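**Do plums keep better in the fridge or out?**

**vimell_kai:** Every March I buy too much at the Ultdale market and half of it goes soft on me - especially plums. Fridge or bowl? 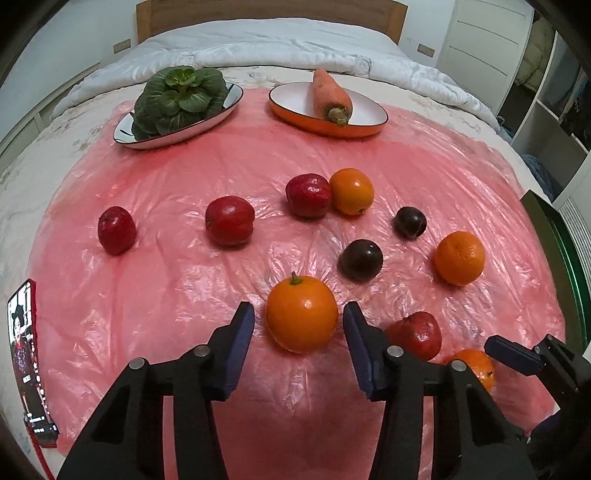 I've got 2 people eating and a kitchen that gets pretty warm by 4 pm.

**tamsin38:** Bowl till they give a little, then fridge. Same with peaches.

**orchardrat:** Nah, straight in the fridge. Mine went mushy in a day on the counter!

**tamsin38:** Cold too early and they get mealy, sorry.

**vimell_kai:** OK, trying both. Apples too?

**orchardrat:** Fridge, away from the greens.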